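April 6, 2026

Slept badly and woke up already arguing with the Landeg brochure. It promises "meaningful gains in manual confidence" from putting pegs into a board for 22 minutes a day. I would like to know how they measured confidence, and whose. Forty pages of this stuff and the only number in it I believe is the price, 297 dollars, which I have not paid and don't plan to.

Kobe De Haan swears by it. He would. He also swore by the Cleltelia wrist bands, and before that it was cold water in a bucket. He came by before lunch with his own board under his arm, not the Landeg one but a cheaper copy from Skustomano, and set it up on my kitchen table on top of the mail. I told him I had a cup of coffee going. He said bring the coffee.

So I did the pegs. My right hand is fine and always was. The left is the one that dropped the casserole, and it did about what I figured it would. I can get hold of a peg. Getting it to stand up straight over the hole is another matter – it tips, I squeeze, it tips the other way. Kobe timed me on his phone without asking. Nearly 40 pegs, he said, as if that was good. I asked compared to what. He didn't know. He said I would do better tomorrow, and of course I would, I'd have practiced on that board. Will it help me button a shirt? I asked him that too, and he started in on pathways.

I don't think he's lying. I think he got better on his own, the way people do over a winter, and the board happened to be there. I could be wrong. My sister learned to write again after her fall by copying out recipes, and I suppose somebody could say the same to her.

After he left I made a grilled cheese and ate it over the sink, then did the breakfast dishes with the left hand only, to see. Slow, one chipped saucer. It still felt like more use than the pegs, and the dishes got done. Folded the towels too. Badly.

Spent too long on the computer after that, looking for anyone who had tried one of these boards and gone back to tying their own shoes. Mostly I found people selling them. Drondetti has a whole page on theirs, lots of talk about grip and precision, next to nothing on what you do with it once you've got it.

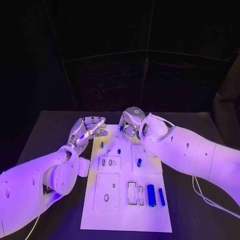 What I keep coming back to is that a peg is an easy thing to hold. It doesn't bend, it isn't slippery, and it never has to go through a buttonhole. My blue shirt has small flat buttons and the top one is right under my chin where I can't see it. Show me the board for that and I might open my wallet.

Kobe left his here, naturally. He says I can keep it until June. It's on top of the refrigerator now with the lid on. I told him I'd give it a week, and I will, but I'm going to do the shirt every morning too and write down how that goes.

Shirt this evening: got 34 on the kitchen timer for the bottom button, seconds not minutes. Gave up on the top one. Need dish soap and a new saucer.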